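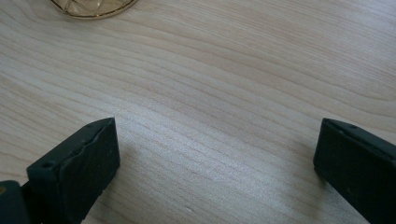
Photo: Hunby

How to Research and Write the Life Story of Someone Half-Forgotten

Every town has at least one. The woman who ran the ferry through two floods, the bloke who built a flying machine in his shed and got it as far as the fence, the schoolteacher who was very nearly on the ship that sank. You hear the story at a barbecue or read a line of it on a plaque, and you think, somebody ought to write that down properly. Well, I'd like it to be you, and I promise it's a lovely way to spend your evenings once you get going.

I've been writing short lives for a little history newsletter for years now, and I still make most of the mistakes I'm going to warn you off. A short life runs from a page to perhaps six pages. It isn't a full biography (you can always grow it into one later, and good luck to you), so you don't need to know what your person had for breakfast. You do need to know where they were, when they were there, and how you know it.

What you'll need

A notebook you like the feel of, or a plain document on the computer if you're that way inclined. A library card. A folder for photocopies. Patience, and a kettle.

Step 1. Write down the story as you first heard it

Do this before you look up a single thing. Put down the whole yarn, with all the colour and the exaggeration left in, and note who told you or where you read it. Once you've been in the archives for a month you won't be able to remember which bits came from the records and which came from your aunt, and I say that as someone who once published my aunt.

My own example is a surveyor named on the old maps of the Amness district. The version I grew up with had him thrown from a runaway coach, left for dead, and waking up in time to lay out the main street. I wrote that down word for word on the first page of the notebook and drew a line under it.

Step 2. Make a bare timeline

Turn to a fresh page and rule it into years down the left side. Fill in whatever is certain: a birth, a marriage, a first job, a death. You'll probably have 5 entries and an awful lot of white space, which feels discouraging at first, but the white space is your shopping list. Leave plenty of room between years because you will be squeezing things in sideways before long.

Put a source beside every entry, even if it's only "headstone" or "family Bible, inside cover". Anything without a source goes in pencil.

Step 3. Start with the ordinary records

It's tempting to go straight for the famous moment, the crash or the shipwreck or the fire. Try to hold off. Births, deaths and marriages first, then electoral rolls, then wills and probate, then rate books if the council has kept them. These are dry as toast, and they're what everything else hangs from. My surveyor's will told me he owned a house in Sheehan, which I'd never have guessed, and that sent me to the Sheehan rate books, where he turned up year after year, always late with his payment.

Ask the librarian early on. Local studies librarians know where things are kept, including the things that were never catalogued, and in my experience they're delighted when somebody asks for something other than their own grandfather.

Step 4. Go looking for the brush with death (or the big moment, whatever yours is)

Now you can have your fun. Old newspapers are the place to begin, and plenty of them have been scanned. Search for the person's surname, then for the surname misspelled in every way you can think of, then for the event without the name at all. Scanned newsprint is read by a machine and the machine makes a right mess of it. "Coach" comes out as "conch" more often than you'd credit.

Read the issues on either side as well. The first report of an accident is usually the wildest, and a correction may turn up further on in tiny print beside the wool prices. My runaway coach went from a fatal disaster to a broken wheel and a bruised shoulder over 2 issues. I was a bit crushed, to be truthful, but the second report also mentioned that he'd walked the rest of the way to Vullent in the rain carrying his instruments, and I think that's a better story than the one I started with.

Step 5. Weigh up what you've found

Make two columns, one for people who were there and one for people who heard about it afterwards. A letter written that week belongs in the first. A speech at an anniversary dinner belongs in the second, however grand it sounds. You can use both, but tell your reader which is which. "Family tradition holds" is a perfectly respectable phrase. So is "I haven't been able to confirm this", and readers tend to trust you more for it.

Step 6. Write it, and keep the opening short

Give yourself 200 words to get the reader to the interesting part. You might open on the moment itself and then go back to the birth, or you might just begin at the beginning and move along smartly. Either's fine. What you don't want is three paragraphs on the great-grandparents and the history of the parish. I know it hurts to leave out what you spent a winter finding. Put it in a note at the end, where the keen ones will be glad of it.

Read the draft aloud. Anywhere you run out of breath, put in a full stop. (I should do this more myself, as you'll have noticed.)

Step 7. Check with the family

If there are living descendants, let them see it before it's printed. You're not asking permission for every comma, you're being neighbourly, and quite often a biscuit tin of letters comes out of the cupboard once they realise you've taken some care. Do be gentle about illnesses, money and babies that arrived early.

A few odds and ends

Date your drafts. Photocopy anything you borrow and return it the same month. Write the page number down while the book is still open in front of you. And keep that first page with the yarn on it, because you may well want to quote it.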